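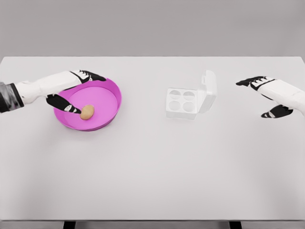 A pink bowl on a white tabletop.

Tabletops of light color are beautiful, but they show every ring of coffee. My advice is to wipe them each evening with warm water and one drop of dish soap, then dry with a soft cloth. Do not leave the cloth lying on the surface overnight.

For old stains I make a paste from baking soda and water — thick, like yogurt. Let it stay 60 seconds and rub gently. On a painted top, try first in a hidden corner.

If small scratches remain, sandpaper of grit 2000 can help, but only on solid surfaces and always used wet. My neighbor Eilif Forsberg prefers grit 3000. It takes him longer, and his table in Gornthorpe looks very good.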